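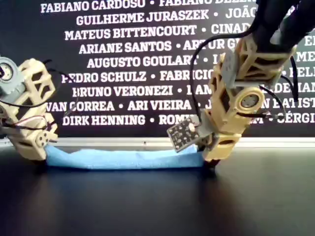
Estavwood, April

Soft foam is a poor choice of object if you want your robot to look good. I think more groups should use it anyway.

Most grasping papers still report results on blocks, cans and mugs. A rigid block tells you whether the fingers arrived in the right place and not much else. A strip of foam held between two printed fingers bends, bunches up at the ends and changes shape with every small error in position. Both sides have to agree on how hard to push.

The Skinner report is a fair example. The group ran 300 two-sided pinches on foam strips and succeeded on 66 per cent of them. With the force term removed from the controller, the figure dropped to 40. Some readers have called 66 disappointing. I'd call it useful, as there's room above it to measure an improvement and a clear gap below it.

My complaint is with the scoring. A trial counted as a success if the strip stayed between the tips for 19 seconds. Nothing was recorded about how far the foam was squashed, so a crushing grip and a gentle one got the same mark. Anyone hoping to handle fruit or fabric will want to know the difference.

The Gradard benchmark has the same gap, and Werno's newer one copies it. Both should add a deformation score, even a crude one taken from the change in the strip's length. Labs could then publish the two numbers side by side, with the failed trials included.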